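Section 4: Washing and Caring for Your Tikden Cloths

Thank you for reading this far! Most people want to skip straight to the cleaning, and we understand, but a few minutes spent here will keep your cloths soft and thirsty for a good long while. Please read the whole section once before you start, and keep the booklet somewhere near the washer.

Before the first use

New cloths carry a little loose lint and sometimes a bit of extra dye from the mill. Give them one wash on their own before you take them anywhere near a window or a good piece of furniture.

1. Remove the paper band and any tags.
2. Shake each cloth out fully, outdoors if you can.
3. Wash in warm water, up to 104 degrees Fahrenheit, with half your usual amount of liquid detergent.
4. Run a second rinse.
5. Hang to dry, or tumble on the lowest heat setting.

Note: Dark colors may tint the water the first time or even the second. Keep them away from white towels until the rinse water runs clear.

Everyday washing

After a normal day of dusting and wiping, the cloths can go in with each other and with other synthetics. We would gently ask you to keep them out of a load of cotton bath towels - they pick up fluff like you wouldn't believe, and then they leave it all over your mirrors.

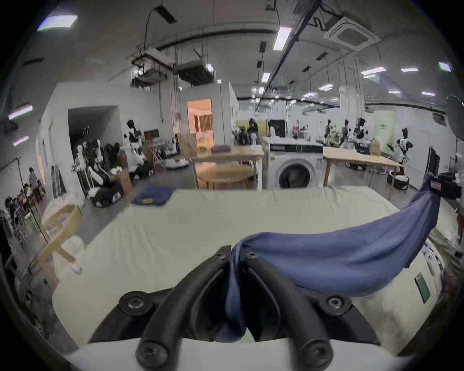 If a cloth has been used with furniture polish or cooking grease, treat it before it goes in the machine.

1. Rinse under the tap until the water stops looking cloudy.
2. Rub a small drop of dish soap into the greasy spots with your fingers.
3. Let it sit for ten minutes.
4. Rinse again, squeeze, and wash as usual.

Caution: Never use fabric softener or dryer sheets. They leave a coating on the fibers, and the cloth will push water around the counter instead of soaking it up. Chlorine bleach is also a no, even on the white ones.

Caution: Cloths used with linseed oil or other drying oils can heat up and catch fire on their own. Do not wash or tumble dry them. Lay them flat outdoors, away from anything that burns, until stiff, and then follow your town's rules for disposal.

Bringing back a tired cloth

Sooner or later a cloth starts to feel waxy or leaves streaks. It usually has plenty of life left in it.

1. Fill a basin with warm water and add 2 tablespoons of white vinegar. Do not mix vinegar with bleach or any product that contains it.
2. Soak the cloth for half an hour, turning it now and then.
3. Rinse well and wash without detergent.
4. Dry completely before you fold it away.

Folding and storing

Fold in half, then in half again, and stack loosely in a drawer or on an open shelf. A damp cloth in a closed drawer will smell musty by the weekend - one more rinse with vinegar generally takes care of it.

For stain treatment by type, please turn to Section 5.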